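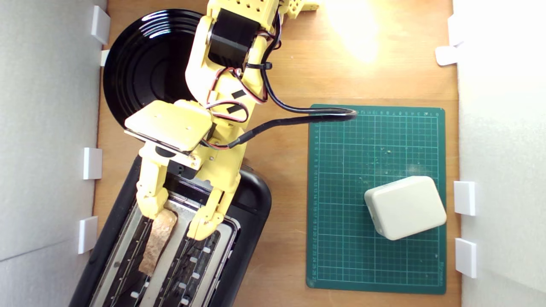

Faizal Yusof wrote in after the last edition to say that four pages on making toast was three and a half more than his mother ever needed, and could we at least put the bit about jammed crumpets somewhere he could find it. It is now under 4.4. The rest has been trimmed, though not as far as he would like.

4. The toaster

4.1 Before first use

The Pala 112 has two slots, one dial, one lever and one cancel button. Anyone who has lost an argument with a touchscreen kettle should find this restful.

1. Take out all the packaging, including the card strip pushed down inside each slot. It is the same colour as toast and does not improve with heating.
2. Stand the toaster on a flat, dry surface, at least 11 centimetres from the wall and well away from curtains, tea towels and the kitchen roll.
3. Unwind the whole of the mains lead and check that none of it runs over the top of the toaster.
4. Slide the crumb tray in from the back until it clicks.
5. Run the toaster empty once on setting 5 with a window open. It will smell like a garage. If it still smells like a garage after the third run, return it to the shop.

Note: The lever will not stay down unless the toaster is switched on at the wall. A good half of the letters sent to Pestmont concern this.

4.2 Making toast

1. Check that the slice fits. It should drop in upright under its own weight, with a little of the top crust left showing. A slice that has to be persuaded going in will have to be argued with coming out.
2. Put a single slice in either slot. Both heat together whether they are filled or not, so one slice costs the same as two. Draw your own conclusions about breakfast.
3. Set the dial. The numbers are not minutes, whatever your brother-in-law says.
4. Press the lever down until it catches.
5. Wait. Pressing the lever again does not hurry it along.
6. When the toast pops up, lift it out by the crust. The metal top will be hot and stays hot for some time afterwards.

Settings, as a starting point:
1 to 2: warm bread with ambitions
3: thin white sliced
4: wholemeal, and most loaves of ordinary thickness
5: sourdough, teacakes cut in half
6: bread straight from the freezer, or people who like it that way

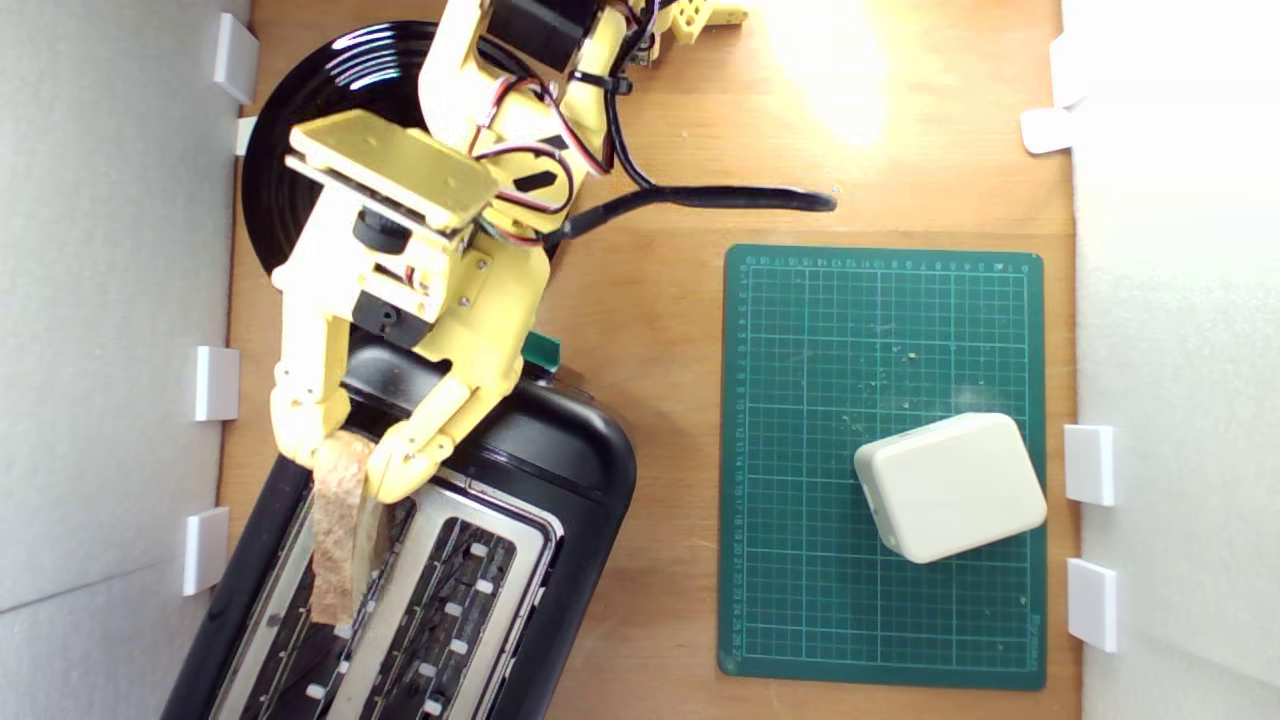

Fig. 4b. One slice, two-slot toaster.

Note: The second round always comes out darker than the first on the same setting. Turn the dial down by one, or give the second round to whoever got up last.

4.3 What not to put in it

Buttered bread. Cheese on bread. Anything with icing. Garlic bread in its foil. Folded pitta that you believe will unfold. We have had all of these back at the Pestmont repair desk, and on one Saturday in October we had three of them in the same toaster.

Iced buns deserve a separate mention only because people keep asking. No.

4.4 Jammed bread, crumpets and so on

CAUTION: Never put a knife, fork or any other metal object into a slot, even for a second, even if you have always done it. The heating wires inside are live when the toaster is on and easily broken when it is off.

1. Press cancel. Switch off at the wall and pull out the plug.
2. Leave the toaster until it is completely cool. Eat something else.
3. Raise the lever as far as it will go above its resting place. On the Pala this gives you a bit of extra lift and will free most crumpets.
4. If that fails, ease the bread upwards with wooden tongs, keeping them to the middle of the slot.
5. If that fails too, take out the crumb tray, turn the toaster upside down over the sink and tap the base gently. Gently means with the flat of the hand.
6. Check for pieces left behind before you plug it in again. Raisins in particular like to stay on.

CAUTION: If there is smoke, switch off at the wall and leave the bread where it is. Do not carry a smoking toaster through the house to show somebody.

4.5 Crumbs

Empty the tray weekly, with the toaster unplugged and cool. Wipe the outside with a damp cloth and dry it. Never rinse the toaster, and keep spray cleaner away from the slots.

Replacement trays are part 677 and can be ordered from Sumampouw Spares. The older Hudach tray looks identical and is two millimetres too wide, so please don't force it. For the dial coming off in your hand, see section 7.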